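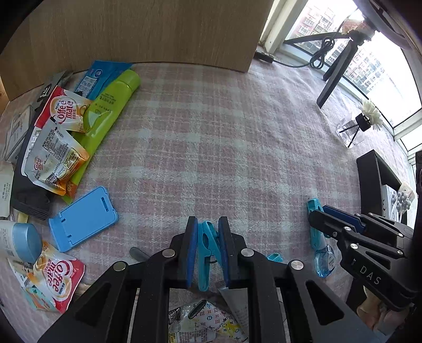
Drying Laundry Indoors at Moen House: What 118 Loads Taught Me

Imad Ghanem
Household Science project, Kinham College
Turned in 12/30/18

Why I picked this

My first winter in Moen House, I hung a pair of jeans over my desk chair and they were still damp three days later. They also smelled like a basement. My roommate opened the window to help, which made the room freezing and the jeans, as far as I could tell, exactly as damp as before. So when we were told to choose something from daily life and measure it, I already had my topic.

Moen House has two dryers in the basement for the whole building, and one of them was out of order for most of the fall. That means a lot of people dry clothes in their rooms whether they want to or not. I wanted to know how long it takes, what makes it faster, and whether all the advice people give each other in the hallway is any good. (My aunt has very strong opinions about this too, and I promised her I would test them.)

I started with a small trial at home in July, just to practice weighing wet shirts. None of that is in the results. It was hot and dry and everything was finished by lunch, so it would have made my numbers look amazing and told me nothing about a dorm room in November.

What I asked people to do

I put a sheet under every door on my side of the building and got 29 rooms to take part, a lot more than I expected! Each room got a log sheet. Every time somebody dried a load in the room, they wrote down when it went up, when they decided it was dry, what kind of clothes it was, how it was hung, and whether the window or the heater was on. By the end I had 118 loads that were filled out well enough to use. There were more than that, but some sheets had things like "socks, forever" in the time column, and I couldn't do much with those.

The big weak spot is the word "dry." One person's dry is another person's "it'll finish on me." I asked everyone to use the waistband test: pinch the thickest part of the garment for a few seconds, and if your fingers feel cool, leave it up. It isn't very scientific but at least we were all doing the same thing.

The towel test

Logs from other people only get you so far, so I also ran my own test with bath towels. I used three of the same cotton towel, washed together on the same setting in the Grondska washer in the basement. I weighed each one dry, then weighed it again right out of the washer, and then kept weighing it every 30 minutes until I had to go to bed. The scale is a plain kitchen scale that goes up by single grams. I added a bowl so the towel wouldn't hang over the sides, and I forgot to subtract the bowl the first night, so the first night doesn't count either.

I set it up so that each towel held close to the same amount of water at the start. One hung flat over a rack, folded in half over a single bar. One hung from a line by two corners, so it was only one layer thick. The last one hung on the line with a small desk fan pointed at it from across the room.

All three were in my room with the door closed, the heater on low, and the window shut. The next night I swapped their places, and the night after that I swapped them again, in case one corner of the room was just a better corner.

What came out of it

The single-layer towel beat the folded one every night. It wasn't close. The folded towel lost water at a decent speed on the outside, and then it just sat there, with the inside of the fold still wet when I went to sleep. In the morning the single-layer towel was dry and the folded one still failed the pinch test along the bar.

The fan made the biggest difference of anything I tried. I had assumed heat would win, mostly because of my aunt, who believes in radiators. But a little desk fan on its lowest speed got the towel dry well before the plain hung one, and it didn't make the room hot and sticky. I did one extra night with the heater on high and no fan, and the towel did dry faster than on low, but I slept terribly and there was water running down the window glass by morning.

The window thing is more complicated. In the logs, the rooms that opened the window for a short while, with the heater left on, had shorter times than the rooms that kept everything shut. The rooms that left it open all day did worse. My guess is that a cold room dries slowly no matter how fresh the air is, so you want to let the damp air out and then shut the window before everything cools down. I can't prove that from the logs. People didn't write down how long the window was open, and I hadn't given them a box for it, so that's my fault.

Where the water goes

This was the part I liked most. All the water in the clothes has to end up somewhere, and if the dryer isn't blowing it outside, it ends up in your room. I weighed one full load of my own laundry straight from the washer and again when it was dry, and the difference was about 1000 grams. That's a whole liter of water going into the air of one small bedroom! After that I understood my window a lot better.

I borrowed a humidity meter from the physics lab and kept it on my bookshelf for a couple of weeks. On days with no laundry the reading barely moved. On laundry days it climbed for the first few hours and then came down slowly overnight. If I hung a second load before the first one was finished, it stayed high the whole time, and both loads took longer. So the person who told me it's more efficient to do all your washing on one day is right about the washer and wrong about the drying – at least in a room the size of mine.

Hanging habits

I had one question on the log sheet about how people hang things, and I got much longer answers to it than to anything else. A few patterns:

Shirts on hangers did better than shirts pinned by the hem, going by the logged times, and needed less ironing. The air can get up inside them.

Pants dry faster hung by the waistband with the legs loose than folded over a bar. Turning the pockets out helps too. This was my aunt's tip and it's a good one.

Socks don't seem to care how they're hung as long as they aren't touching each other. Several rooms had them packed in so tight on the rack that they were basically one large sock.

Spacing mattered more than I'd guessed in general. The rooms that left a hand's width between items had shorter times than the crowded ones, even when they had no fan and no open window. Of course they also had less laundry up at once, so it's hard to pull those two apart.

One room on the Ekach Street side sent in beautiful logs and dried everything faster than everyone else. I went up to look. They had a ceiling fan. I left them in the totals but I think it's fair to mention it.

Things I'd do differently

I would give people a box for the window time, like I said. I'd also ask for the weight of at least one item per load, even just a T-shirt, so that "dry" would mean the same thing in every room. And I would start earlier in the semester, when the heat isn't on yet, to see how much of this is really about the heater.

I'd also like to test spin speed. I ran everything on the normal spin to keep it fair, but near the end I put one towel through a second spin and it came out noticeably lighter than the others. If the washer can throw out that water in a few minutes, that's water that never has to go into the room. I only did it once, so I'm not putting a number on it.

Advice for Moen House

If I had to put a note up in the basement, it would go like this. Spin twice if nobody's waiting. Hang everything one layer thick and leave gaps. Point a fan at it if you have one. Open the window for a bit and then close it again. Wait until the first load is done before you hang the next.

Thanks to all the rooms that kept logs, and to the physics lab for the meter, which I have returned. The log sheets are in a folder at the back of this report, with the room numbers blacked out because a couple of people asked me to. The towel weights are on the two pages after that. I've kept the blank sheet too, in case anyone wants to try this next winter with the second dryer working.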